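Arna sim notebook, March, started 9:40

Going through the Plerarden handling rules before Kirsty Katene's review. Yuzhen Lü wants every rule tied to a check we can run in sim, so I'm doing them in order and noting what needs rewording.

Rule 1, grip. The draft says "hold securely." Too vague to test. Proposed: contact on both fingers, force capped at 35 percent, held 5 seconds before any travel. Thin folded items need their own line — the cap was set with rigid blocks in mind.
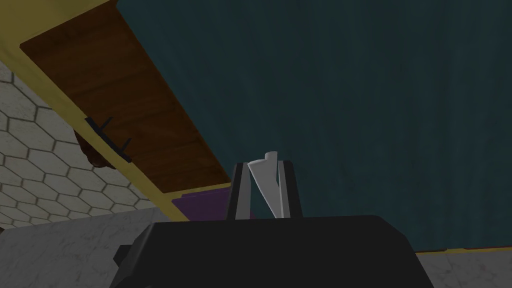
Rule 1, wrist view. White folded item between the fingers, tip showing above them.

Ran the Dogar script 87 times overnight with the new wording. 82 passed. The other five all failed on the hold timer; logs are in the shared folder. I have not looked at whether the timer starts too early.

Rule 2, approach to fixed surfaces. Slow speed must be on before the fingers point at a wall at close range. Kirsty asked if this applies with nothing in the grip. Yes, same limit either way. Add that to the text.

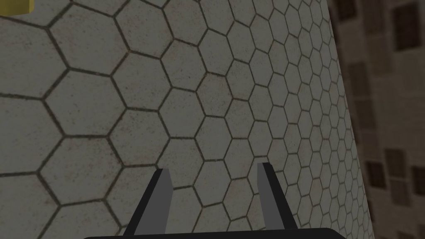

Rule 2, gripper open and empty, facing the hexagon tile.

Rule 3, two arms. The draft only covers the arm doing the work. The idle arm needs a rule too: fingers clear of furniture and walls, and no move until the working arm reports stopped.
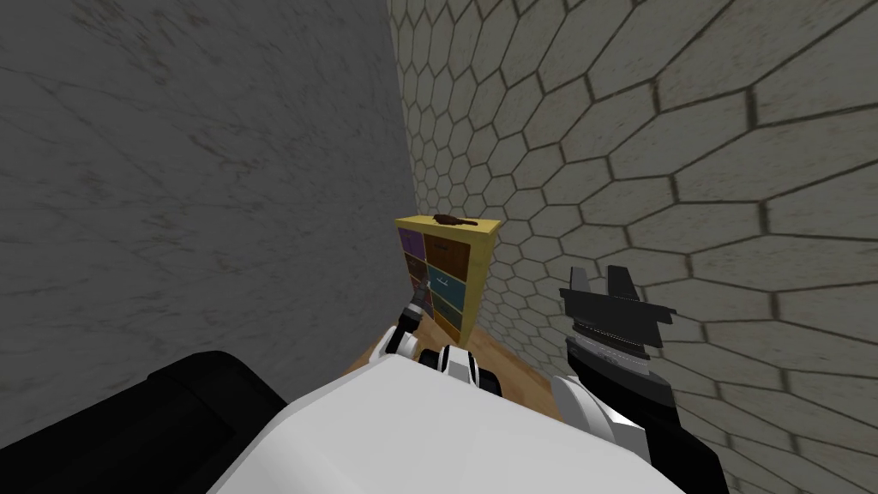
Zodico's checklist has a line for a parked pose that we could borrow, but it assumes a single arm. Yuzhen will write a two-arm version. Until then log both arm states at the start and end of each run, same file.

To do: fix rule 1 wording, check the timer, send rule 3 to Kirsty by 4.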